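3. Consumo em espera: o que medimos e o que não conseguimos provar

O ponto de partida deste trabalho foi uma frase que todos já lemos em folhetos: desligar os aparelhos da tomada reduz muito a fatura. Desconfiámos do "muito". O folheto da Piltholm, distribuído na escola em novembro, não indica aparelhos, não indica horas de uso e não diz de onde vem a poupança prometida. Escrevemos à empresa e não obtivemos resposta até à entrega do relatório.

Escolhemos a residência Gumede por ter quartos iguais e um quadro elétrico por piso. O Mortimer Begay tratou das leituras e a Kurniawati Goh da folha de cálculo. Durante 52 noites registámos o contador do piso 2 à meia-noite e às seis da manhã, quando se supõe que quase tudo está parado. "Supõe-se" é a palavra certa: basta um estudante insone com um aquecedor para estragar a noite inteira de dados. 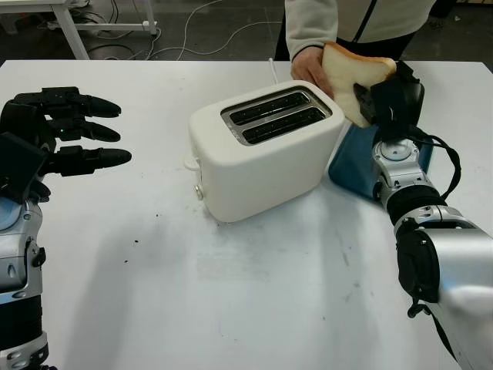

Figura 1. Torradeira branca de duas ranhuras, com comando mecânico de alavanca.

Os aparelhos de comando mecânico ficaram no grupo A, os que têm visor ou relógio no grupo B e os carregadores no grupo C. A divisão é nossa e discutível. Um professor sugeriu separar por potência, mas a potência na etiqueta diz pouco sobre o consumo em repouso, e preferimos manter o critério.

No total aproveitámos 274 leituras. As restantes foram excluídas por falta de hora ou por letra ilegível. O medidor de tomada Fovmont que usámos no início mostrava zero em todos os aparelhos do grupo A e também num carregador que estava morno ao toque, o que nos levou a não confiar nele abaixo de um certo valor. O manual não refere qual.

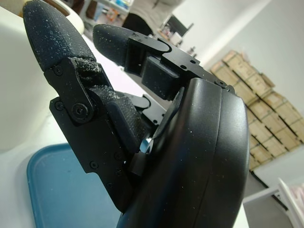 3.1 Resultados

O grupo A não deu nada que se distinga do erro do medidor. O grupo B deu valores estáveis, mas pequenos. O grupo C foi irregular: o mesmo carregador mudou de valor de uma noite para a outra sem explicação que nos convença. Extrapolado para o ano, o piso chegaria a 2586 kWh no período noturno, mas este número inclui frigoríficos e a luz do corredor, e seria desonesto atribuí-lo à espera.

Há quem defenda que o hábito conta mais do que os watts, e que quem desliga a torradeira depois do pequeno-almoço também apaga as luzes. Pode ser.

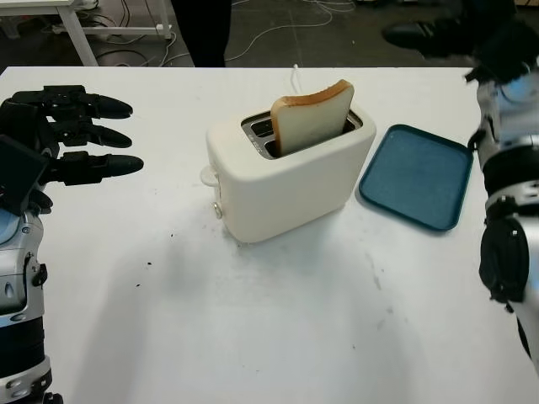
Não encontrámos, porém, nenhum estudo que o mostrasse fora de inquéritos em que as pessoas avaliam o seu próprio comportamento, e nos inquéritos toda a gente é poupada. O nosso, feito na cantina Mundar, sofre do mesmo mal e por isso ficou apenas em anexo.

3.2 Limitações

Não tivemos um piso de controlo. Pedimos o piso 1, mas o acesso ao quadro só foi autorizado em dezembro, tarde demais para comparar. As leituras da meia-noite têm atrasos que chegam a vários minutos, nem sempre anotados. Com outro medidor, o grupo C merecia ser repetido antes de se afirmar seja o que for sobre carregadores.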